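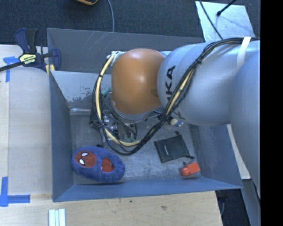
Robot arm over an open metal bin.

4. First-time set-up of the Prendanis gateway

Read this section through before you connect anything. The work takes about 26 minutes if the network cables are already in place.

4.1 Before you start

You will need:
- the gateway and its power lead
- 2 network cables
- a laptop with a wired network port
- the licence card from the box

Note: Set-up over wireless is not supported. The wireless radio stays off until step 9 is complete.

4.2 Connecting and signing in

1. Switch off the modem and wait for its lights to go out.
2. Run one cable from the modem to the port marked WAN.
3. Run the other cable from port 1 to the laptop.
4. Switch on the modem, then the gateway. The status light blinks amber while the gateway starts and turns steady green when it is ready.
5. Open a browser and go to the address printed on the licence card.
6. Sign in with the user name and password on the same card. You will be asked for a new password straight away. It must have at least 17 characters.

Caution: Write the new password down and keep it somewhere safe. A lost password can only be cleared by a full reset, and this wipes all rules and saved settings.

4.3 Basic rules

7. Choose Rules, then Starter Set. This blocks all incoming traffic and allows web, mail and time services out.
8. If your office uses remote desktop, do not open its usual port to the internet. Set up the remote access tunnel in section 6 instead.
9. Click Apply and leave the laptop connected until the page reloads.

Note: The management page moves to port 1874 once the rules are applied. Update any bookmark you made in step 5.

4.4 Checking for updates

10. Choose System, then Updates, and click Check Now.
11. If an update is offered, install it before adding any users. The gateway restarts by itself.

Caution: Do not unplug the gateway during an update, even if the status light goes out for a minute or two.

If the light stays amber after the restart, hold the reset button until it turns red - then start again from step 4. Resellers supplied by Ustamach should contact their own support desk first.

Section last revised 14/05/2021 by Rowena Samonte. Checked by Piret Avotiņš.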